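Perguntas frequentes - Comparação de garras manuais para recolha de demonstrações

Página de apoio do banco de ensaios Vudum. Responde às dúvidas que chegam com mais frequência de quem vai usar as garras pela primeira vez ou de quem quer repetir a comparação no seu próprio laboratório. Manutenção da página: Raed Qudah.

Que garras foram comparadas?

Duas garras manuais de dedos paralelos, designadas internamente por Gimholm e Stultbridge. Ambas levam a câmara montada na própria ferramenta, atrás dos dedos. A Gimholm transmite o movimento do gatilho por um conjunto de braços articulados; a Stultbridge usa uma guia linear. A comparação não inclui garras de vácuo nem mãos de vários dedos.

Porque são manuais e não montadas num braço?

Nesta fase interessa avaliar a geometria dos dedos, o material de contacto e o campo de visão da câmara. Tudo isso pode ser medido com a ferramenta na mão do operador, sem planeamento de trajetória nem calibração cinemática do braço. Os ensaios em braço robótico são feitos depois, com o controlador Siddiqui, e têm página própria.

Que tarefas fazem parte do ensaio?

Peças têxteis pequenas sobre uma superfície plana: agarrar pela borda, levantar, dobrar e pousar. Os têxteis foram escolhidos por exporem dois defeitos que os objetos rígidos escondem: folga entre as pontas dos dedos e desgaste do revestimento de contacto. Uma garra que segura bem um cubo de plástico pode deixar escapar uma única camada de malha.

Quantas tentativas são necessárias por garra?

O protocolo prevê 240 tentativas por garra, divididas em blocos de 60. Entre blocos, o operador verifica o curso do gatilho e o estado dos dedos. Na Gimholm o registo tem 241 entradas; a entrada a mais é um arranque em falso, mantido no ficheiro com a marca de inválido. Não a apague, porque a numeração dos vídeos depende dela.

Como se define uma tentativa bem-sucedida?

A peça tem de sair da superfície, permanecer presa durante a deslocação e ser largada dentro da zona marcada. Se cair e for reapanhada, conta como falha com recuperação, num campo separado. Se a garra apanhar mais do que uma camada quando a instrução pede só uma, conta como falha, mesmo que a peça chegue ao destino.

É melhor agarrar um punho canelado ou a malha lisa?

Para a primeira série, use o punho. As nervuras dão apoio às pontas e a dobra oferece uma espessura mais regular. A malha lisa fica para a segunda série, depois de o operador conhecer o curso do gatilho. Os resultados das duas séries não devem ser somados.

Com que frequência se substitui o revestimento dos dedos?

No fim de cada conjunto de 240 tentativas, ou antes, se a borda começar a desfiar. Fibras soltas junto à ponta têm dois efeitos: alteram o atrito local e podem entrar no campo de visão da câmara. O segundo é o mais incómodo, dado que o detetor de contacto tende a confundir fibras do revestimento com fibras da peça. Substitua sempre os dois lados, mesmo que só um esteja gasto - caso contrário, a força deixa de ser simétrica.

Os casquilhos das articulações precisam de lubrificação?

Não. Limpe-os a seco. O lubrificante retém cotão e acaba por passar para os tecidos. Se o gatilho prender, desmonte o braço correspondente e verifique se há fibras entre o casquilho e o eixo. Se houver folga lateral percetível, troque o casquilho e anote a troca no registo.

Que parte da garra deve aparecer na imagem?

As duas pontas, por inteiro, em toda a gama de abertura. É aceitável que os braços da ferramenta ocupem boa parte da zona inferior, desde que ocupem sempre a mesma parte. Uma posição constante permite mascarar a ferramenta no pré-processamento. Se a câmara for remontada, a máscara tem de ser refeita.

A superfície de trabalho influencia os resultados?

Sim, de duas maneiras. O atrito determina se a peça desliza quando os dedos fecham. A cor e a textura afetam a segmentação: um tampo claro com veio pouco marcado facilita a separação de peças escuras e dificulta a de peças brancas. Mantenha a mesma superfície ao longo de toda a comparação e evite reflexos diretos da iluminação superior.

É preciso medir a força de fecho?

Na versão atual do protocolo, não. Regista-se apenas a abertura, amostrada 100 vezes por segundo. A força pode ser estimada a partir da deformação da peça, mas com têxteis o erro é demasiado grande para servir de critério. Quem dispuser de um sensor de força pode juntar o canal como coluna opcional.

Qual das duas garras é recomendada?

Depende da tarefa. A Gimholm fecha com menos folga nas pontas e é a preferida para bordas e punhos. A Stultbridge ocupa menos espaço na imagem e convém quando há várias peças próximas umas das outras. Para uma única garra em uso geral com têxteis, a nossa escolha é a Gimholm, com a ressalva do desgaste do revestimento.

Posso misturar dados das duas garras no mesmo treino?

Pode, desde que o identificador da ferramenta siga como entrada do modelo e que cada garra tenha a sua máscara. Sem o identificador, a escala da abertura fica ambígua. Os ficheiros anteriores a maio não têm esse campo e devem ser convertidos com o script da pasta de ferramentas. 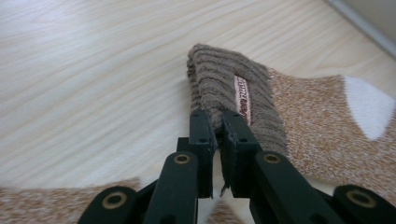 Preensão pelo punho canelado de uma meia, com garra manual de dedos paralelos.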